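Altau Home Recording: Questions We Get From Contributors
Last updated November 28, 2020 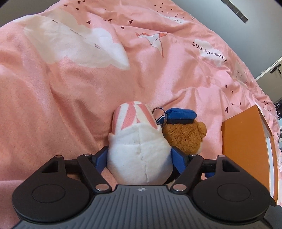
Kershaw wrote in after a first week to ask whether all this picking up and putting down was really going to teach a robot anything, or whether we were running a very slow psychology experiment on the people holding the gripper. The answer is the first one. We did check.

What am I being asked to do?

Pick up ordinary things in your own home with the hand-held gripper, move them, and put them down. The camera on the tool records what the gripper is up to, and the recording becomes one example. The learning system gets a great many examples and tries to work out what they have in common. You get paid either way.

How many examples do you need?

More. The August batch closed at 3607 accepted recordings, and the modeling people at Prernia thanked us warmly and asked when the rest were coming.

What should I pick up?

Things you own and wouldn't cry over. Soft toys are very welcome, and so are boxes, socks, sponges and key rings. A plush toy changes shape when the pads close on it, and a system trained on nothing but mugs will be badly surprised by one. Please skip food, medicine, anything with a blade and anything alive. The cat has not signed the consent form.

Do I need to clear the surface first?

Please don't. We have plenty of single objects on bare tables from the Undilham lab, where everyone is very tidy. Leave the neighbors in. If you're going for one toy and another is leaning on it, go for it anyway. A rumpled blanket is fine too, pattern and all.

Does the object have to face the camera?

No. The back of a toy is as good as the front, and a robot won't get to choose. Turn things around between takes, or let them land however they land.

How hard should I squeeze?

Enough to hold it. If the pads are on either side and the thing comes up with your hand, you're done. People with strong grips tend to treat the trigger like a stapler, and the springs come back to us tired.

I missed and had to try again. Should I delete it?

Keep it. A miss followed by a good grasp is useful, and the form has a box for it ("recovered"). Delete the take only if you gave up halfway, walked off with the recording on, or said something about your landlord.

How long is a take?

Start with the gripper open and a hand's length from the object. Close, lift, move, set down, open, back off. Most people finish in under a minute. Do 3 takes per object, then change the object or move to a different spot. We once received 1204 takes of the same sponge. They were excellent takes. We used 4.

Can I get creative?

In the choice of object, yes. In the motion, less so. Spins, tosses and anything you would describe as a finishing move will be sent back.

Will strangers see my bedroom?

Reviewers see what the camera sees, which is mainly the gripper and whatever is near it. Put away mail, family photos and screens before you begin. If something private gets in, write the take number in the notes field and we'll remove it before the batch goes to Prernia.

Why was my upload rejected?

Usually the lens was smudged. After that come low light, a sleeve over the camera, and files named "final", "final2" and "final REAL". Leave the name the tool gives it.

When will the robot be able to do my laundry?

We'd like to know as well. At the moment it can put down a sock with great confidence, and we are working on where.

Still stuck? Use the contact form and include your kit number. Without it your message goes into the general inbox, where it will meet a lot of other messages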